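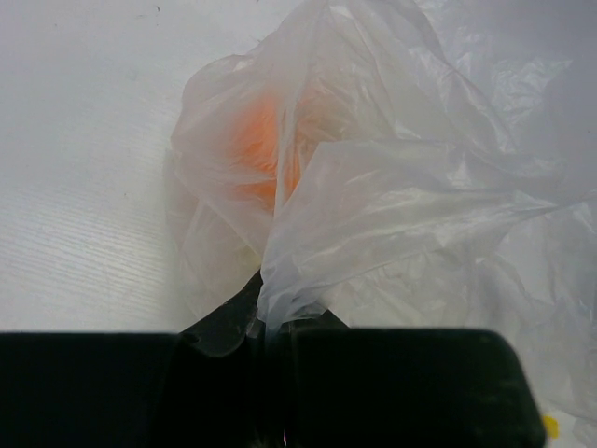

3.2 Hydrant records and flow tests

The hydrant data come from five fire districts in Kollo County. Each district keeps its own inspection log, and the logs differ in format. Kellent, the largest district, has used the Milatik work-order system for its hydrants since before the study period. The other four used paper cards, which we typed into a spreadsheet by hand. Two members of the team entered every card separately and the two versions were compared line by line. Where they differed, we went back to the card.

We drew 2,000 hydrants from the combined list. One was found to be listed twice under different street names, and the second entry was dropped, leaving 1,999. Private hydrants on factory and school grounds were left out before the draw, as the districts are not required to inspect them and their records are thin.

A hydrant was counted as overdue if the log showed no inspection in the 12 months before the close of data collection on Wednesday, January 30, 2019. An entry with a date but no initials was accepted. An entry with initials but no date was treated as missing. This second case came up mostly in the paper logs, where crews sometimes filled in a whole street at once and dated only the first card.

We use cookies to improve your reading experience. By continuing to use this site you agree to our cookie policy. Accept | Manage settings

Flow tests were handled in a different way. The Jayawardena water company, which supplies all of the districts, tests hydrants on its own schedule and shares the results with fire crews on request. We matched its results to the inspection logs by hydrant number, then by street address where numbers had changed. A result below 1,000 gallons per minute was marked as low flow. Crews in the county already use that cutoff when they decide whether to call for a water tender.

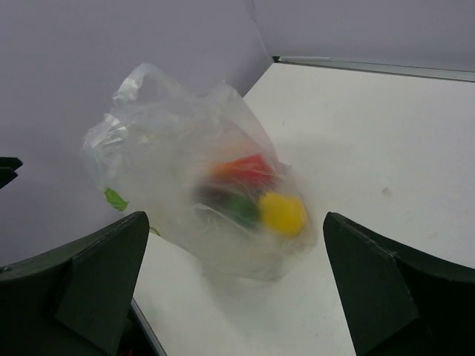

Most tests were run between spring and late fall, with July the busiest month. Winter tests are rare because discharged water freezes on the road. This leaves a gap in the data for the season when hydrants are most likely to be blocked by snow or frozen at the barrel, and the flow figures should be read with that in mind.

Figure 2. Share of hydrants overdue for inspection, by district and pipe age.

As Figure 2 shows, overdue hydrants were more common on older mains in every district except Kellent. The pattern there was flat. Kellent's system prints a work list each month in order of last inspection date, so older streets are not skipped when crews are short of time. We did not test whether the software itself made the difference. Kellent also has the only full-time hydrant crew in the county, and the two cannot be separated with the records we had. Section 4.1 returns to staffing.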